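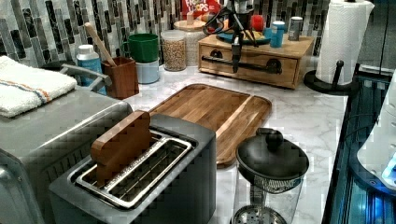
**Breakfast eaters wanted, paid taste study, February**

Drader is looking for people who eat breakfast at home most days. Up to 200 spots, going fast. You taste, you fill in a short form, you get paid.

What it involves:

- 5 visits to our Villca kitchen, 7:30 or 9:15 am, pick one slot and stick with it
- each visit 40 min or so, plain bread, seeded bread, a couple spreads
- a food diary for 13 days. Phone or paper, either's fine. Short entries please, we read every one
- one group chat at the end w/ Ximena Mendoza, coffee included

Pay is $339, sent after the last visit. Miss one visit, we can probaly move it. Miss two and we pay for the ones you came to.

You should be 18 or over, OK with wheat, dairy and nuts, not working for a bakery or grocery chain. No smoking or coffee the hour before. Sorry. Students welcome, couples too, but sign up separately.

Parking behind the building, use the Flakach gate, the front one is locked till 10. Bus stops across the street.

To apply: email Leobardo Carrillo at the study desk, subject line BREAKFAST. Give us your name, age, allergies, which time slot, and what you ate this morning. Skip the resume. Already did the cereal study in the fall? You can aply again, just say so.

Questions about allergies go to Zoi Manolakis, same desk, mornings only.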